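Open day at the Cirnent lab, Plalcombe
Posted 18 Feb 2024

I got to Plalcombe early and it was raining, so I stood under the bike shelter with a flask of coffee and read the program. Four talks, two rooms of demos, and a line at the bottom in small type: "Please ask about the planner." I asked about the planner. I asked about it for most of the day.

Cirnent is a small outfit. They write the software that sits between a robot arm and whatever somebody wants the arm to do, and they don't build arms themselves. The open day was mostly for people who work on similar things, with a handful of students from Jikcombe who had come over on the bus and who asked better questions than the rest of us.

Oranuch Petchrat gave the first talk, which was a walk through the whole stack. It's in layers, as these things usually are. At the bottom there's a control loop that takes joint positions and forces and keeps the arm doing what it's told. Above that is a motion planner called Kaewsai. Above that is a task layer, written as behavior trees, and off to one side is perception, which feeds everybody. I've seen that drawing on a lot of whiteboards. What I hadn't seen before was how much effort they've put into the joins between the boxes, and that was really her subject. Every message that passes between layers carries the time it was measured, the coordinate frame it's in, and how sure the sender is. If the perception side says a handle is over there, it also says how wrong it might be and in which direction, and the planner is obliged to use that. It won't accept a bare position at all! You get an error with a rather stern message.

She showed what happens when you leave the uncertainty out. The replay viewer (more on that below, I loved the replay viewer) had a run with the checks turned off, and the planned path went straight to a point that was a finger's width away from the real thing, with full confidence, at full speed. Then the same run with the checks on. The arm slowed down over the last stretch, took a second look, shifted its goal and carried on. Very plain when you see the two next to each other.

After that we split into groups. Mine went to the room where they work on cabinets and drawers, which is the task family they care most about at the moment. Napaporn Srisuk ran this part. Her topic was handles, and she could have gone on for another hour as far as I was concerned.

Handles are nasty for perception. A bare metal one throws highlights that slide along the bar as the wrist moves, and depth sensing tends to drop out on exactly the bit you want to hold. A white cabinet doesn't help, with so little texture for anything to match against. Their approach is to stop asking for a perfect model of the handle. The network predicts a rough axis for the bar and a rough gap behind it, and the planner produces a family of approaches that would all be fine if the real thing is anywhere in that range. Then the arm picks the one with the most room for the fingers. Seen from the wrist, you understand why finger room gets such a big weight in the cost function. There's a squared-off metal bar fixed under the lip of a white front, and a thick black finger pad that has to fit in right next to it.
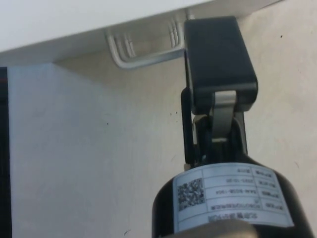
Iona MacKinnon wanted to know why they bother with vision this close in at all, when the pad and the bar are near enough that a force sensor would tell you more. Napaporn's answer was that they do hand over to force, but gradually. There's a blend that starts when the predicted gap drops below a threshold, and the camera estimate keeps running the whole time as a sanity check. If force says contact and the camera says there should be air, the behavior tree goes to a branch called "back off and think." (That's the real name of the node. I saw it in the editor.)

A good discussion followed about where that threshold should sit. They used to set it by hand for each cabinet. Now it comes out of the uncertainty figure, so a poor view makes the arm switch to feeling its way earlier. Iona still thought it was too late in the motion, and they ended up drawing on the back of somebody's program. I don't think it was settled.

The numbers, for those who like them. The regression suite for the drawer tasks has 1,347 recorded approaches in it, all replayed against every change to the planner before it can be merged. The wider suite, with doors and lids and so on, adds 1,985 more and runs overnight. Napaporn said the overnight one catches fewer bugs than you'd expect but the ones it catches are horrible. Her favorite was a sign error in a wrist rotation that only showed up when the handle was mounted upside down from the usual and the arm happened to start on its left. It had been in there since December.

Lunch was soup and very good bread. I sat with two of the Jikcombe students and we compared simulators.

The afternoon was tooling, and I know that sounds like the part where people slip off to catch an early bus, but the room was full. Wiroj Thaweesak showed the replay viewer properly. You load a run and get one timeline with everything on it: camera frames, joint torques, the current best plan, the plans that were thrown away, and the state of the behavior tree. Scrub to any moment and all of it lines up. Then you can fork from that moment. Change a planner weight, press a key, and it replans from there using the recorded sensor data, up to the point where the new plan would have needed data that wasn't recorded. At that point it stops and grays everything out, so that you aren't tempted to believe it. I thought that was a lovely bit of restraint in a tool. I've used viewers that happily carry on into fantasy.

He let us play with it. I picked a run where the arm had given up on a drawer and tried to find out why. The tree view had the failure three levels down: a grasp check had timed out waiting for a fresh handle estimate, and the estimate was late because the perception process had been busy relocalizing the whole cabinet. So the grasp was fine and the schedule was the trouble. It took me a few minutes, and I had never seen the software before. At home I'd have been grepping logs until dinner.

The discarded plans turned out to be the thing everyone wanted to talk about. Kaewsai keeps the last 100 rejected candidates for each step along with the reason for rejection, as a short code plus the value that failed. Joint limit, collision, finger clearance, timeout. You can draw them all at once as thin lines, colored by reason, and the shape tells you a lot. When they're nearly all the clearance color, your handle estimate is probably too close to the surface. When it's mostly joint limits, somebody has parked the base in a silly place. Wiroj said they started keeping them for debugging and then found they were good training data for the part that proposes candidates.

Jintana Thaweesak had the last slot, on the task layer, and she was the most critical of their own work, which I enjoyed. Her complaint is that behavior trees get big. The drawer tree began as something that fit on a slide and is now a thing you have to zoom around in. They've been trying to break it into smaller trees with declared preconditions and effects, and to let a symbolic planner glue those together. It works for the easy cases. It gets slow when there are lots of ways to recover from a failure, as the planner wants to consider each of them, including very daft ones. She showed a plan in which the arm closed a drawer in order to open it again, twice, for no reason other than that the costs came out slightly lower. Big laugh from the students.

Her current fix is 2 separate cost tables, one for normal operation and one for recovery, with a penalty on undoing anything that has already been achieved. She wasn't pretending it was elegant. Someone asked whether a language model could write the trees, and she said they'd tried it for drafts and kept the checker that proves every branch ends somewhere. The checker is the bit I'd like to take home. It reads a tree and tells you whether there's any path that can spin forever without moving the arm or reporting an error. She ran it on a tree offered by one of the visitors and it found one right away. He took it well.

A few practical notes if you're thinking of going to the next one. The walk from Plalcombe station is longer than the map suggests and all uphill. Bring your own laptop, as the viewer runs in a browser and they hand out sample runs to anyone who wants them. Wear a sweater – the demo room is kept cool. And get into Napaporn's group if you can, though I gather the others were happy with theirs too.

I've got a folder of sample runs to go through now and I'm going to try the uncertainty rule on our own planner, the one about refusing any pose that doesn't say how wrong it might be. I expect it'll break almost everything we have. I'll write that up separately once I know how bad it is.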